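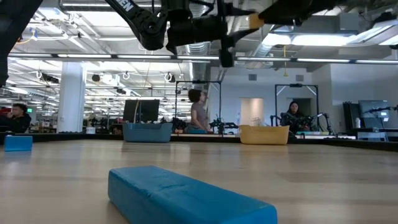 Issue 35, page 30

Baltosik Clear Oil for Pale Wood
Review by Areeba Farooqui
Saturday, August 5, 2023

Most clear oils turn pale wood yellow. Baltosik says its Clear Oil doesn't, and after a winter and spring with it I mostly agree. I used one can on a birch desk, a maple cutting table and the blond boards in my back hallway. The desk got its first coat in February, so it has had the longest test.

The can costs $35 from Forsyth, the paint store near me, and a smaller one is sold online. The lid is the pry-off kind and fits tightly. Mine picked up a dent on the second opening and has needed a mallet to close ever since. I would have paid a little more for a screw top.

Putting it on

The label asks for sanding to 100 grit on floors and finer on furniture. I went to 600 on a corner of the desk to see what would happen, and the oil sat on top and stayed tacky overnight. Stop well before that. On the rest of the desk, sanded less, it went in evenly.

You spread it thin with a white pad, wait 30 minutes and wipe off everything that hasn't soaked in. The wiping takes longer than the spreading. Any oil left behind dries to a shiny patch that shows up as soon as you put a lamp on the other side of the room. I had two of these in the hallway and had to sand them back.

The smell is mild, a bit like nuts, and was gone from the desk in a few days. It hung on longer in the hallway, which has no window. Lay the used rags out flat to dry outdoors, as the can tells you. Oily rags can heat up and catch fire in a pile.
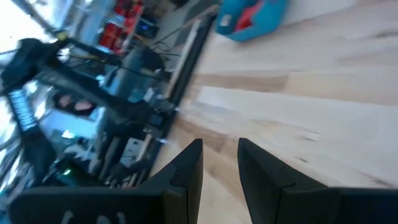 Can it go over an old finish?
Only if the old finish is also an oil. Varnish and polyurethane have to be sanded off first, down to bare wood.

I tried it over an old oil coat on the maple table, cleaned and lightly sanded, and it blended in without a line.

How it looks and wears

On birch the color change is small. A bare offcut next to the desk looks a shade lighter and a little dusty by comparison. Maple went slightly warmer than I wanted. The sheen is low, lower than the Stillano oil I used before, and it doesn't glare under ceiling lights.

Water wipes off the desk if you get to it within the hour. A mug of black tea left out overnight made a ring, and a second thin coat hid most of it. Pencil comes off with a damp cloth. Ballpoint doesn't. The hallway has done worse — there is a dull track down the middle already, and I expect to recoat it every year. 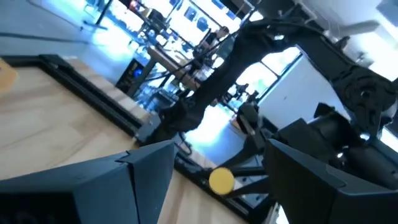

Compared with Stillano and Clunberg

Stillano is easier to wipe and more forgiving if you leave it too long, but it goes amber on birch. Clunberg stays the palest of the three and needs a hardener mixed in, so whatever you mix has to be used that day. Rizwan Kiani, who did my kitchen shelves, uses Clunberg on every floor and told me he wouldn't put Baltosik anywhere people walk in shoes. After seeing my hallway I think he has a point.

For desks, shelves and tables in birch or ash, I would buy Baltosik again. For floors I would pay for Clunberg.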